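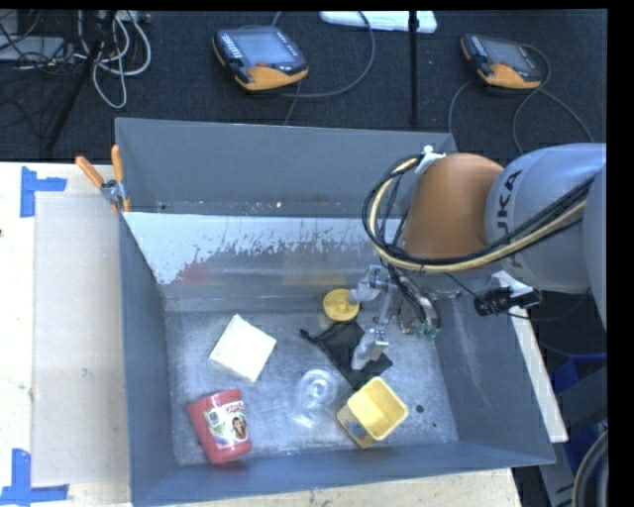
A gray bin with a scuffed metal floor. Scratches show where a surface has been rubbed.

Why Do Things Wear Out?
by Beatriz Barros

Look at the bottom of your shoes. Go on, take one off. See the heel? Probably smoother than the rest. Some of your shoe is gone. So where did it go?

It got rubbed away. Tiny bits, every step. Scientists call this wear.

What makes it happen?
Friction! That's the grippy force you get when two things rub together. Rub your hands fast. Feel the heat? Friction again.

Even stuff that looks smooth is bumpy if you zoom in close enough. Little hills, little valleys. When two surfaces slide, the hills bang into each other and some snap off. Too small to see. But do it thousands of times and you get a scratch, or a shiny patch, or a hole in your sock.

Who wins?
Usually the harder thing. A steel nail scratches a candle. The candle can't scratch the nail. Diamond is super hard – it scratches almost anything, even glass and steel.

Can we slow it down?
Yep. Oil helps, it gets in between the parts so they slide insted of scrape. That's why bike chains need it. Paint helps too, the paint gets scratched first and the metal underneath stays safe for a while.

Try it!
You need: a piece of chalk, some sandpaper, dark paper.
Rub the chalk on the sandpaper 20 times over the dark paper. Look at the dust. Thats wear! Now try it with an old eraser. More dust or less?

Wash you hands after. Chalk gets everywhere.

Next time: why does metal rust?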